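The Person Holding the Controls Should Know the Job

By Manuela Caruso
Opinion

There is an argument going on at the moment among people who train robots by demonstration, and I want to take a side in it. The argument is over who should do the demonstrating. Most places hire operators by the hour, teach them the remote controls in a morning and set them going. I think they should be hiring people who have done the work with their own hands, and paying them properly for it.

I spent nine years on a bench at Matton, fitting out control panels, before I moved to the training side at Kendum. So I have an interest here and I may as well say so.

Last September our group recorded 1314 demonstrations of a sorting task. Electrical parts lie loose on a table, and the operator picks them up one at a time with a pair of arms and puts them in a tray. It is dull work and it was given to whoever was free. When Thomas Carbone went through the recordings he threw out 335 of them. Some had plain faults, such as a dropped part or a stalled arm. Most of the ones he threw out had got the part into the tray. They were rejected for the way it was done: a breaker gripped across its switches, a button picked up by the cap and dragged, a terminal block let go a finger's width too high.

Someone who has wired panels would not do these things, and would find it hard to explain why. You hold a breaker by the body. You keep pressure off anything that is meant to move. You learn it from a foreman shouting at you, and after a year you forget that you ever learned it.

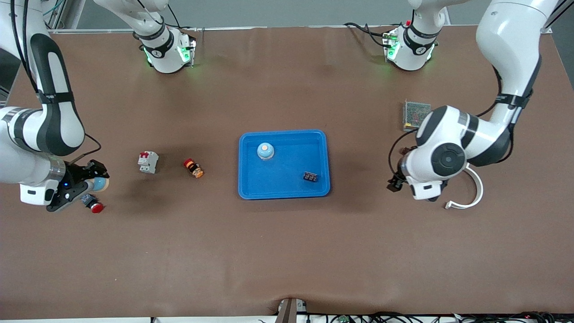

The robot has no foreman. It has the recordings, and it will copy what is in them, including the habits of an operator who has never had to pay for a cracked housing. If half the people showing it the task grab a part one way and half another, it may well settle on something between the two that no fitter would recognise.

Italo Russo, who runs the recording sessions, disagrees with me, and his case is a fair one. He says skill with the controls matters more than skill at the bench. You can't feel the part through the controls we use. You judge depth by eye, you have only two fingers on each hand, and your wrist won't turn where you want it. He has watched experienced fitters get cross and clumsy in the first hour, while a nineteen-year-old who plays a lot of games sits down and makes smooth, clean picks before lunch. He is right about the first hour. I was dreadful in mine.

But the first hour is a poor thing to judge by. On a Thursday shift I sat with Purificación Mateos, who had worked on switchgear repairs for longer than I have worked at anything. In the morning she was slow. By three o'clock she was still slower than the younger operators, and I would have kept nearly everything she recorded. She turned a part before lifting it if it was lying badly. She used the second arm to steady things when the others left it hanging. When a grip felt wrong to her, or looked wrong, she opened the fingers and started again, and that second attempt is worth having in the recordings too.

Then there is money. Fitters cost more, and a project that is judged on the number of demonstrations will always go for the cheaper hand. The Kamata contract asked for 2908 recordings and said nothing at all on how the parts were to be handled. I understand why it was written that way, as a number is easy to check. It is also easy to fill with rubbish.

I would write it differently. I would ask for fewer recordings, name the trade the operators should come from, and give them two paid days to get used to the arms before anything counts. I would also let them stop a session and say that the task has been laid out stupidly. At present an operator who says so is told to carry on and stick to the sheet.

There is a harder question behind this, and Lucrezia Pagano put it to me on the train back from Flurevbridge. Why should a fitter help to teach a machine a fitter's job? I don't have a good answer. Some won't do it and I don't blame them. I can only say that the teaching is going ahead with them or without them, and that at the moment those who know the work best are neither asked nor paid. I would like them to be asked first, and to be able to name their price.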